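The Big White Table Gets a Second Wind

If you have been up to the Grandville office since October, you will have noticed that we got rid of the old reception desk and put the big white table in its place, and if you haven't been up, well, please come, because we are rather fond of it! Witkowska had it in their back storage for ages and let us have it for $415, delivery included, which we thought was more than fair for something you can spread a whole season's drawings across.

A shared table does need a little looking after, though, and a few of you have asked how we'd like it kept. Mostly we would just like it cleared by the end of the day – your mugs, your samples, the sandwich you were definitely coming back for. The tissues and the little bottles can stay where they are, and so can the plant, which gets watered on Mondays by whoever is in first (one glass is plenty, it has been drowned once already). Lester left us a stack of 55 felt pads, so if you bring over anything heavy, like the Gallum binders or a monitor, do pop a few underneath before you set it down.

And then there is the power strip. We know people like having it on the tabletop, where you can plug in a laptop without crawling around on the carpet, and we're happy for it to live there as long as the cord is tucked away from where people walk. Please don't daisy-chain a second one onto it, however tempting it gets on a busy afternoon.

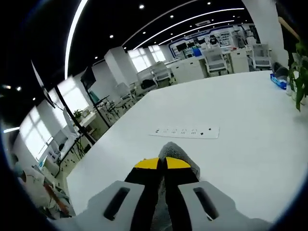

Haris Jurić wrote in to say that he would gladly trade the strip for proper sockets set into the tabletop, that he got a quote of $246 for a pair of them at his last office, and that it was the best money they ever spent on furniture. We have passed the idea along, Haris, and will bring it up when the spring budget is talked over. Anyone else with thoughts on the table can leave a note at the front, or catch us over coffee any day after 4.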